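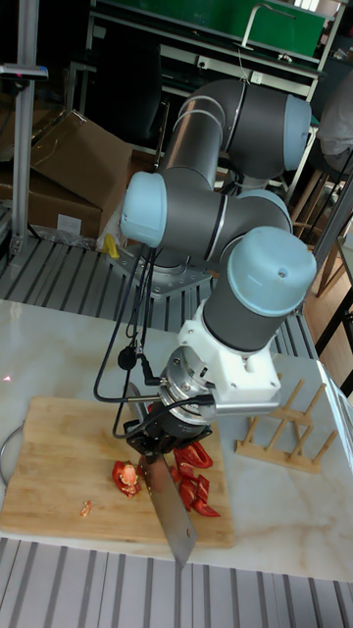 Clumodeck is my collection of notes on cutting up red bell peppers, one row per pepper, and it has grown to 1000 rows, which is a lot of pepper to have feelings about. It started as a column of scribbles I kept for the Flumurby recipe pages, where I kept writing "1 pepper, sliced" and then getting annoyed at myself for how little that says. Sliced how? Seeds out first or along the way? What do you call the bit that's left when you stop? A pepper halfway through is a good example of the trouble: there's a neat pile of narrow strips to the right of the cleaver, one big curled chunk on the left with the seeds still showing, and a tiny red scrap off by itself near the edge of the board. Three kinds of piece on one board, and my old notes would have called the whole thing "sliced." So I made words for them, and then I made a table, and now there's a README.

What's in the folder

There are 2 files. The first is peppers.csv, the table itself. The second is words.txt, where I keep my definitions, plus a bit of grumbling about each. If you only open one, open words.txt (it's short, and the table makes no sense without it).

Last full pass over the whole table was Thursday, July 24, 2025. I've fixed typos since then but haven't touched the columns.

The columns

row: just a number, in the order I typed them in.
start: how the pepper looked when cutting began. Whole, halved, quartered, or "piece" for anything smaller than that.
seeds: out, in, or partly. "Partly" means I can still see some hanging on to the membrane.
knife: cleaver, chef, paring, or other.
board: bamboo, other wood, plastic.
shape: strips, squares, mixed, or rough.
rest: what hasn't been cut yet, if anything.
strays: yes or no. See below, I have opinions.
juice: yes or no, meaning a wet patch you can see on the board.
remark: free text. Sometimes useful, sometimes me complaining.

The words I use

A strip is clearly longer than it is wide. If I have to squint, it goes down as mixed.

A chunk is anything with a real curve to it still, usually with some of the pale inner flesh and maybe seeds. Chunks are unfinished business. They go in the rest column and never in shape, and if you find one in shape it's left over from the April version and I'd love to hear the row number.

A stray is a piece sitting apart from the pile. I went back and forth on how far apart it has to be and ended up with "you'd need a second scoop to get it." Not very scientific! It holds up surprisingly well when you try it on your own board, though.

A pile is whatever you'd pick up in one go with the flat of the blade. I don't count the pieces in it. I tried that for one evening and never again.

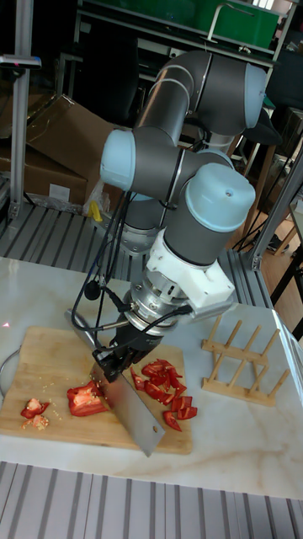

Chopped pepper to the right of the blade, the larger uncut section with its seeds on the other side.

About the seeds

I get the most grief about the seeds column, so a few words on it. Plenty of cooks pull the core and rinse everything before they pick up a knife, and those rows are easy: out, done. Other people cut first and deal with the membrane when they get to it. For those I write down what's on the uncut section at the moment of the note, and I leave the pile alone. Seeds do get into the pile. I know. They're small and they stick to the paler side, and I don't trust myself to spot every one, so the column doesn't pretend to cover them.

If you're using the table to work out how much prep a recipe needs, filter on seeds = out and start = halved. Those are the rows I'd bet on. The "partly" rows are more fun to read but they're all over the place.

About the knives

Cleaver rows are over-represented and I'm not sorry. I like a broad blade for peppers, you get something flat to carry the pile with afterward, and you can see where the corner is. One thing to watch for if you're reading the remark column: when I write "over the front" I mean the tip of the blade reaches past the front edge of the board. It turns up a lot with cleavers and hardly ever with paring knives. I started noting it when I was choosing a deeper board and then kept going out of habit.

How I fill it in

I do 2 passes. On the first I fill in everything except shape and remark. On the second, usually the next morning with coffee, I do shape cold. When I did both at once I kept calling things strips on the strength of what the recipe had asked for, even when they were plainly squares with ambitions. The oldest rows, the ones that came over from the Mokoena notebook, only had one pass, and they say "nb" at the end of the remark so you can drop them.

I keep the working copy in Ekik and export from there, so if you see a stray semicolon in a remark, that's the export and you can delete it.
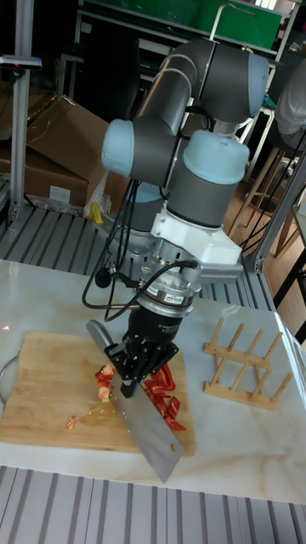

A reader wrote in to say that the juice column ought to be a scale, with at least a middle value between yes and no, and that a ripe pepper under a heavy knife leaves a puddle while a firm one barely marks the wood. The same message asked whether the board should be wiped between notes. I think both points are fair. I haven't added the scale yet, mostly from dread of going back through the old rows, but new remarks say "a little" or "lots" where I can tell. As for wiping, I wipe between peppers and never in the middle of one, and I've put that in words.txt where it should have been all along.

Things it's bad at

Only red peppers. I get asked about green ones and the answer is that I don't like them much.

No weights. I own a scale and it lives in a cupboard behind the waffle iron.

Nothing about taste or cooking. The table stops when the knife goes down.

The plastic board rows are thin. I use bamboo at home and it shows, so please don't draw big conclusions about juice on plastic from this.

"Rough" is a dumping ground. If you want to split it into something better, go ahead, and tell me what you called the new bins.

Using it

Take it, change it, print it and stick it on the fridge. If you put it in something you publish, a line saying it came from Clumodeck would be nice. Corrections are welcome by row number with a short note about what you'd change. Please don't send me a new version of the whole table, I can't tell what moved and I end up reading every single row again.

Next on my list is a column for end pieces, the curvy bits from the top and bottom that never want to lie flat. For now they're under rest, with "end" in the remark.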